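4. Préparer le plan de travail avant une session

Bon, on arrive à la partie que tout le monde veut sauter, et je vous comprends, moi aussi j'ai envie de voir le bras bouger ! Mais la plupart des petits incidents que j'ai notés chez Stollov venaient de la préparation du plan, alors prenez un café et lisez jusqu'au bout. Les réglages du contrôleur sont dans la section 5, je n'y reviens pas ici.

Ces règles valent pour un bras posé en cuisine, avec un opérateur présent dans la pièce. Si vous travaillez à deux, décidez avant de commencer qui tient l'arrêt d'urgence. La même personne le garde jusqu'à la fin de la session, même pour une pause de trente secondes.

4.1 Dégager la zone

1. Mettez le bras en position de repos et vérifiez que le voyant du contrôleur indique bien l'attente.
2. Choisissez la zone de saisie et tenez-vous-y. Chez moi c'est la planche à découper et ce qui se trouve juste à sa droite, rien d'autre.
3. Repoussez vers la crédence tout ce qui ne sert pas à l'exercice : bocaux, boîtes, pots à ustensiles.
4. Débranchez les petits appareils chauffants (four, grille-pain, bouilloire) et posez la fiche sur le plan, à un endroit où vous la voyez de votre place. Un interrupteur sur arrêt ne suffit pas.
5. Retirez les couteaux et le verre fin. Pour les premières sessions, prenez des aliments factices, c'est léger, ça ne s'écrase pas et ça ne coule pas dans la pince.

Attention : aucun torchon sur un appareil qui a chauffé récemment. Si vous tenez à en garder un à portée de main (je le fais aussi), attendez que l'appareil soit froid et débranché.

4.2 Ranger les câbles

1. Suivez le câble du bras avec la main, de la tête jusqu'au socle, bras hors tension.
2. Laissez assez de mou pour que le poignet tourne dans les deux sens. Une boucle qui se tend en fin de course, c'est un connecteur fichu à moyen terme.
3. Gardez les cordons des appareils ménagers à l'écart de ceux du bras. Ils ne doivent se croiser nulle part dans la zone de saisie.
4. Faites un tour complet du poignet à vitesse réduite et regardez le câble, pas la pince.

Mon ancien collègue Remigiusz Piątek colle un bout de ruban clair sur le câble, à l'endroit où il doit quitter le bras. J'ai fini par l'imiter - on repère tout de suite quand ça a glissé.

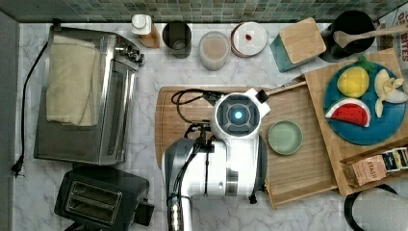

Fig. 4 - Tête du bras au-dessus de la planche, aliments factices sur l'assiette bleue, fiche posée sur le marbre à gauche.

4.3 Disposer les objets

1. Placez le récipient de destination à plat sur la planche. Un petit bol peu profond convient très bien pour débuter.
2. Mettez les objets à saisir dans une assiette, avec un peu d'espace entre eux si la consigne de l'exercice ne dit pas le contraire.
3. Si l'assiette est sur un plateau, appuyez sur chaque coin avec le doigt. Un plateau qui chevauche la planche peut basculer, et là il faut le caler ou le déplacer avant de lancer quoi que ce soit.
4. Contrôlez le dégagement au-dessus des rebords. Je demande 30 mm au minimum, à mesurer à la règle, parce que l'œil se trompe joyeusement quand on regarde d'en haut.

Note : les boîtes en carton se déplacent au moindre contact. Sortez-les de la trajectoire ou alors déclarez-les comme obstacles dans Surnmont, menu Environnement.

4.4 Premier passage

1. Annoncez le départ à voix haute. Oui, même si vous êtes seul, on prend l'habitude comme ça.
2. Lancez la trajectoire à vide, pince ouverte, à 7 % de la vitesse nominale.
3. Gardez les mains et le visage à 600 mm au moins de la tête tant que le bras est sous tension. Un anneau lumineux allumé ne vous autorise jamais à approcher la main.
4. Arrêtez tout si un câble frotte ou si un objet bouge alors que rien ne devait le toucher.
5. Recommencez une fois à la même vitesse avant de passer au palier suivant.

Attention : pour redresser un objet tombé, appuyez d'abord sur l'arrêt d'urgence. La pause logicielle laisse les moteurs alimentés. C'est la règle que je vois le plus souvent oubliée, presque 2 fois par session quand l'équipe est nouvelle, et je suis pénible là-dessus !

Quand le deuxième passage est propre, reportez la disposition dans la fiche de session et passez à la section 5.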